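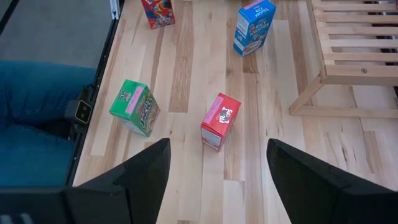
Wrist camera view, lined up on the Froot Loops.

Terko Wedge Fingers and Table Rail Set

So this started as a thing I made for our own bench at the Unddale shared workshop, and then people kept asking for the files, and then people kept asking me to just make them a set (fair enough, not everybody wants to spend a weekend sanding). So now there's a page!

What you get is a pair of angled black fingers for one gripper, the screws, a wrist camera bracket, and a rail clamp for mounting the arm at the side of your table. The fingers come to a wedge at the tip because I wanted them to get down between things that are sitting close together. My first ones were plain flat paddles and they shoved the neighbors all over the table. I also matted the finish after the shiny version kept throwing glare back into the camera, which drove me up the wall for most of November.

Prices
Fingers only, one gripper: $40
Camera bracket on its own: $20
Rail clamp: $60

If you have two arms, order two of everything. Left and right are the same part, so don't worry about which is which. The bracket has slots where I could have put holes, so you can slide the camera forward until you see both fingertips and the gap between them. Do that before you tighten anything. I've skipped it more than once and had to take the whole wrist apart again.

I test on single-serving cereal boxes. They're cheap, they're bright, they're light enough to tip over if you come in crooked, and the cardboard tells on you right away if your grip force is too high. Start low on force and creep up! A box with crushed corners is no good for practice after that, and you'll go through a lot of cereal.

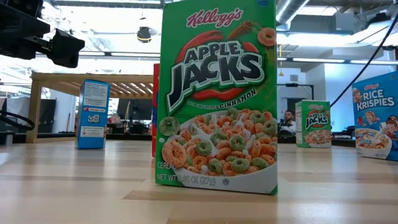 Apple Jacks up front, 0.95 oz (27 g) according to the box.

About the table: mine is a wood top in a black aluminum rail frame, and the clamp is made for that kind of rail. It'll go on a bare tabletop too if the edge is no thicker than 60 mm, but put a scrap of rubber under the jaw or you'll dent the wood. The slatted rack is a separate project from Pickering and I don't sell it. It's just handy for practicing a reach up to a second level, and the slats are a good workout for anybody's depth settings.

Leave more slack in your cables than you think you need. The arm folds back on itself a lot when you're working close in, and a cable that looks fine stretched out can snag on the elbow. I like one big loop below the wrist and hook-and-loop straps, no zip ties, so you can redo it in a minute.

I make these in small batches, so if the button says sold out, send me a note and I'll put you on the list. Pickup in Unddale or Didusstead is free.

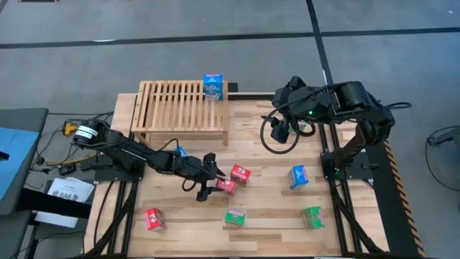 Mohammed-Awal Boateng wrote in to say the clamp held fine on his rail but the bracket slots could be longer, "maybe another finger width, my camera has a fat connector on the back and it hits the wrist before I can see both tips."

He's right, and the next batch has longer slots. If you already bought a bracket and have the same trouble, email me and I'll mail you a new one, no need to send the old one back.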